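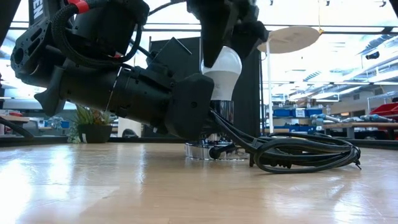
Table lamp with exposed frosted bulb, chrome stem and black cord

An exposed-bulb table lamp is a small lamp sold without a shade, in which the bulb itself is the visible part of the design. The usual form is a short metal column on a round foot, with a socket at the top and a cord leaving near the bottom. Makers present the type as a return to simplicity. It is also cheaper to produce than a lamp with a shade, a point their catalogs tend to skip.
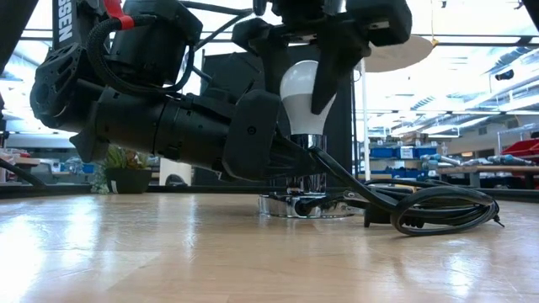 Chrome is the most common finish. Kultel and Prukwood both describe theirs as "timeless", although polished metal shows every fingerprint and owners often end up wiping it more than they use it.

Bulbs

Frosted bulbs are preferred to clear ones, as they spread the light and hide whatever is inside. Ratness claims that its frosted bulb is "glare-free". No frosted bulb is free of glare at reading distance, and the company has not said how the claim was tested. Packages also promise long service, in one case 4000 hours, but such numbers say little about a lamp that is switched on and off many times an evening. 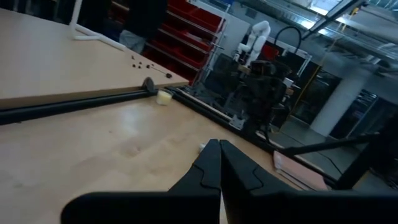

Changing a bulb calls for no tools. The lamp is unplugged, the old bulb is left to cool for 10 minutes, and the new one is turned in by hand until it stops. Advice to give it an extra twist "for good contact" is widely repeated – it mostly makes the next change harder.

Stability

A wide foot is said to prevent tipping. The cord matters at least as much, and spare length is best left in loose coils on the table.

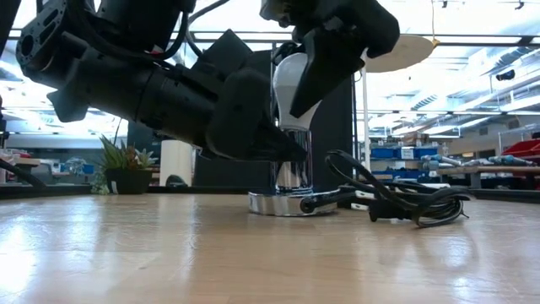

Kazemi disputes this, arguing that a coiled cord is more likely to be snagged than one run straight to the wall, and that a heavier foot would settle the matter. No comparison of the two has been published.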